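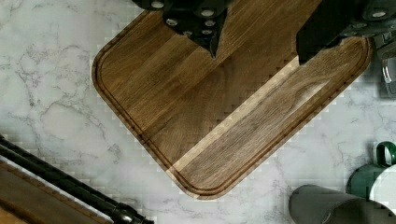 *Fig. 1. Strip-built cutting board with juice groove.*

## Wood boards

A glued-up board is made of long strips, and the tones often differ from one strip to the next. The groove holds liquid from meat or fruit.

- Scrape crumbs off with the grain.
- Wash both faces, then stand the board on edge – never soak it.
- Oil it every 60 days. Log it on Flernis sheet 137.

## Faucets

Dark bronze finishes scratch easily. Use a soft cloth and mild soap on the column, the base and the lever. No bleach, no scouring pads – wipe the marble behind it last. 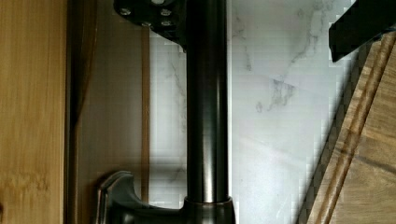

## Before next class

Read handout 2 and bring a cotton cloth.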